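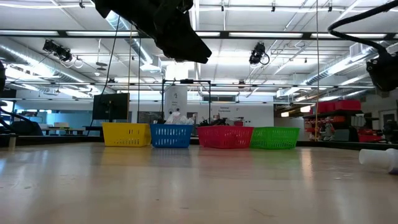
Rutura opens sorting room in Halldale

HALLDALE, 23/11/2019 – Rutura has opened a sorting room for donated toiletries in Halldale. Toothpaste, soap and other bathroom items handed in by shops and households will be sorted there and passed on to 104 hostels and day centres.

Sorting is done on long tables, using small plastic baskets in four colours: yellow, blue, red and green. Each colour stands for one kind of item, and toothpaste has a colour of its own. The baskets come from the supplier Wirkero and can be stacked when a table is needed for packing.

The service began as a trial in August under the name Piątek. In that time 1570 items were sorted and nearly 236 parcels were sent out. Rutura now plans to send 100 parcels a month – more if donations allow.
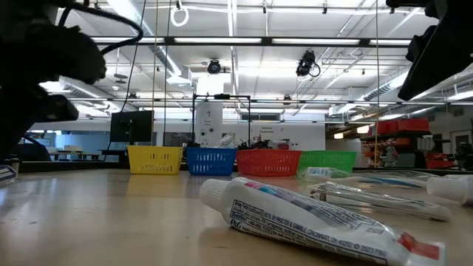

Can people give toothpaste that is no longer in its box?

Tubes are accepted with or without the box, as long as they have not been opened and the date on them has not passed. Part-used tubes cannot be passed on.

Donations can be left at the front desk in Halldale on weekdays. Larger amounts, such as full cartons from shops, should be arranged with Rutura beforehand so that table space can be kept free. Hostels wishing to receive parcels can ask for a form at the same desk.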